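Bromix Countertops, Brarnbridge
Frequently Asked Questions

Last updated Sat 29 July

Quotes and measuring

How do I get a quote?

Send us a rough sketch of your counters with the length and depth of each run. Mark the sink, the stove and any corners. We will email an estimate within two working days. The estimate is good for 30 days. If you don't have measurements yet, you can come to the showroom with a floor plan and we will work from that.

Is the estimate the final price?

No. The final price is set after we measure at your home. Most jobs change a little at this stage, usually because a wall is out of square or the customer has picked a different edge. You get the new figure in writing and we don't order any material until you approve it.

Do you charge for measuring?

Measuring is free inside Brarnbridge. Outside town we charge a $70 visit fee, which comes off your bill if you go ahead with the job.

What needs to be finished before you measure?

The base cabinets must be in place, level and screwed down. Please have the sink, faucet and cooktop on site, or the spec sheets for them. We cannot measure over old counters if the new ones will have a different overhang. Wall tile should wait until the new tops are in.

How much is the deposit?

We ask for a $500 deposit when you approve the final price. The balance is due on the day of installation, after you have looked over the work. We take checks, bank transfers and all the usual cards.

Materials

Which materials do you carry?

Granite, quartz, laminate, solid surface and butcher block. We also do a small amount of soapstone by special order. We stopped carrying tile counters and poured concrete in June and no longer repair either one.

What is the difference between granite and quartz?

Granite is natural stone cut from a block. The color and pattern vary from slab to slab, and sometimes from one end of a slab to the other. Quartz is ground stone bound with resin. It is more even in color and does not need sealing. Granite handles heat better. Quartz resin can scorch or discolor under a hot pan, and the damage can't be polished out.

Can I choose my own slab?

Yes, for granite and soapstone. Our stone comes from the Sönmez yard, and you can go there to look at full slabs once you have an estimate from us. Bring the estimate with you. They will put a hold tag on the slab you want for 14 days. Quartz and laminate are ordered from samples.

Will the seams show?

On most L-shaped and U-shaped kitchens there will be at least one seam. You will be able to find it if you look for it. In plain dark colors a seam is hard to see. In stone with strong veins it is easier to see, even when the pieces come from the same slab. We mark seam positions on the drawing and you can ask us to move them, within reason. We do not put a seam over a dishwasher.

How thick are the tops?

Stone and quartz come in two thicknesses. The thicker one costs more and does not need a plywood layer under it. Laminate is built up at the front edge so that it looks thicker than it is.

Does the edge shape change the price?

Eased and small bevel edges are included. Half bullnose, full bullnose and ogee are charged by the foot. Samples of all five are by the front desk.

Can I see colors outside the showroom?

You can borrow up to four small samples at a time. Look at them in your own kitchen, both in daylight and with the lights on in the evening. Colors that match under the showroom lights may look quite different at home.
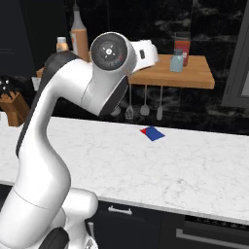

Counter view, computer rendering.

Installation

How long does it take from measuring to installation?

Quartz and granite usually take two to three weeks. Laminate takes about a week. Butcher block depends on the mill and can take longer, so ask before you book your plumber.

How long does the installation itself take?

Most kitchens are done in one day. Large kitchens with an island may need a second day. The crew arrives between 8 and 9 in the morning and you will get a call when they leave the shop.

Will you take out my old counters?

Yes, if you ask for it when you approve the price. Removal is a separate line on the quote. We need the plumbing and gas disconnected before we start. Tile counters set in mortar take much longer to remove, and we price those after seeing them.

Do you connect the sink and the cooktop?

No. We mount undermount sinks and drill the faucet holes. A licensed plumber has to do the water and drain connections, and gas cooktops need a gas fitter. Book them for the day after we finish. Sink adhesive must cure overnight before the basin is filled.

Do I need to be home?

An adult needs to be there at the start to go over the drawing, and at the end to sign off. You don't have to stay in between. Please keep pets in another part of the house while the doors are open.

What should I clear out?

Empty the base cabinets under the sink and any drawers directly below the counter. Take everything off the old tops and windowsills. Clear a path from the street to the kitchen. Stone is carried in upright and the crew needs room to turn at doorways and stair landings.

Is it dusty?

Nearly all cutting is done wet at our shop. Small trimming at the house is done outdoors where possible. There will still be some dust, so cover anything nearby that you can't easily wipe down.

Could my cabinets be damaged?

Light rubbing on painted cabinets happens now and then when old tops come off. We carry touch-up sticks for common colors but can't match every finish. Older particleboard cabinets with water damage may need extra support before stone goes on, and we will tell you so at the measuring visit.

Care and cleaning

What should I clean with?

Warm water, a soft cloth and a drop of dish soap will do for every material we sell. Dry the surface afterward to avoid streaks. Keep vinegar, lemon juice and bathroom cleaners off natural stone. Keep bleach off laminate and butcher block.

Do I need to seal granite?

We seal it before it leaves the shop, using Dasus stone sealer. After that, test it once a year. Put a few drops of water on the counter near the sink and wait ten minutes. If the stone underneath has turned darker, it needs another coat. The sealer is sold at the front desk and comes with directions. Light colors tend to need it more often than dark ones.

How do I get a stain out?

Oil stains on granite can often be drawn out with a paste of baking soda and water. Spread it on thick, cover it with plastic wrap, tape down the sides and leave it overnight. You may have to do it twice. Rust stains are harder. Call us before trying a rust remover, as some of them will etch the stone.

Can I cut directly on the counter?

Butcher block can be cut on if it has an oil finish. Ours comes with an oil finish unless you order varnish. Use a cutting board on everything else. Granite will not scratch easily but it dulls a knife in no time.

How often does butcher block need oil?

Once a month for the first half year, then whenever it looks dry. Use food-grade mineral oil. Cooking oils go rancid.

Can chips be repaired?

Small chips in stone and quartz can be filled with colored resin. The repair is smooth to the touch but may be visible in some light. Keep the chip if you can find it, since gluing it back gives a better match. Chips in laminate can only be disguised.

Warranty and returns

What does your warranty cover?

Our own work is covered for five years. This includes seams that open up, sinks that come loose and tops that shift. It does not cover heat damage, chips from dropped items or stains. Quartz also has a maker's warranty, and you will get the papers for it with your final bill.

Can I cancel my order?

You can cancel with a full refund until the material is ordered. After that we keep the deposit. Once the slab has been cut, the full cost of the material is due.

May I keep the leftover pieces?

Yes. Tell us before cutting day, or they go into the remnant rack. Sink cutouts are yours as well if you want them. We can polish the edges for a small fee.

Do you sell remnants?

We do. The rack is behind the showroom and is open during normal hours. Remnants are a good size for bathroom vanities, laundry shelves and side tables. They are priced by the piece and can't be held without payment.

How do I report a problem?

Call or email the showroom with your order number and a photo of the area. Repair visits are booked on Tuesdays.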